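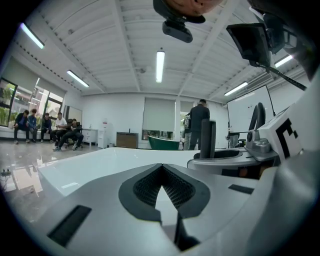 Pale roller blinds over the windows and fluorescent tubes overhead, both of which change what you see on a glossy table.

How to Clean a Glossy White Table Without Leaving Streaks

I put off buying a shiny white table for years, mostly because everyone who had one told me the same thing: it looks wonderful for an afternoon and then you spend your life chasing smears. Well, I gave in eventually, and I'm happy to report that it isn't nearly so bad once you get a little routine going (mine takes less time than making a pot of coffee, and I'm slow!). What follows is the way I do it at home and in any big shared room where a lot of hands and elbows have been on the same tabletop.

What you'll need

A small square of soft cloth, folded once or twice
A second cloth, kept dry, for the last pass
Warm water
Plain dish soap, the mild kind
A bowl or a basin

I use the Lunde cloths that come in a bundle, and I've had good luck with Clandberg ones too, but an old cotton T-shirt cut into squares does a lovely job once it's been through the wash a few times. Skip anything with a printed side. Paper towels leave lint, and the scrubby side of a sponge will dull a gloss finish faster than you'd think.

Step 1. Sort out your light

Do this before you wet anything. Overhead tubes throw long pale streaks across a shiny surface, and it is very easy to stand there rubbing at a reflection (I have done it, for longer than I'd like to admit). If you have blinds, pull them up or down until the daylight comes at the table from the side. Then crouch so your eyes are nearly level with the top. Fingerprints and cup rings show up right away from down there, and a reflection will slide along with you when you move your head, while a real smear stays put.

Step 2. Dust it dry

Take everything off the table and go over it once with the dry cloth, very lightly. Crumbs and grit are what make those fine little scratches, so don't press. Shake the cloth out somewhere else.

Step 3. Wash in sections

Put 3 drops of dish soap in the bowl of warm water, and I do mean drops. Wring the cloth until it's barely damp, then start at the far edge and pull it toward you in straight lines, letting each pass overlap the last one a bit. Circles look busy and satisfying but they're where most streaks come from. Turn the cloth to a clean face every 4 passes or so, and rinse it when you run out of faces.
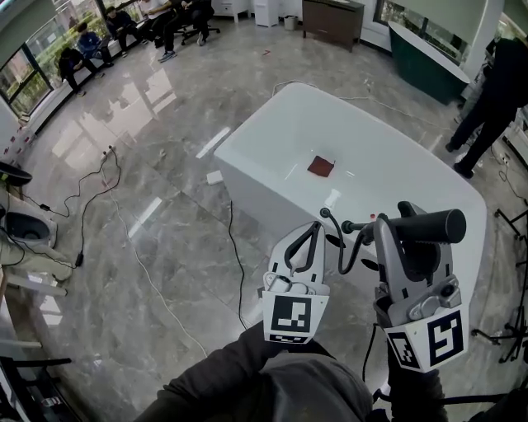 Work your way to the near side like that, and when you get there, set the cloth down flat for a minute and have another look from low down before you call the top finished. On a table with rounded edges, go around the rim separately with a fresh corner of the cloth, following the curve with your thumb behind it. Drips love to collect there, and on a polished stone floor you'll want to catch them before anybody walks through.

Step 4. Buff

Use your dry cloth and go the same direction you washed. You don't need much muscle for this part, just patience.

Stubborn spots

For a marker smudge or something sticky, lay the damp cloth over it and leave it be for a few minutes, then wipe. If you like a spray, Dritico makes one I've been content with, but put it on the cloth first and try it underneath the table before you use it on top.

A colored cloth, especially a red or brown one, should be washed by itself a couple of times before it goes anywhere near white. I do all of mine on Sunday, no fabric softener, and hang them over the side of the tub.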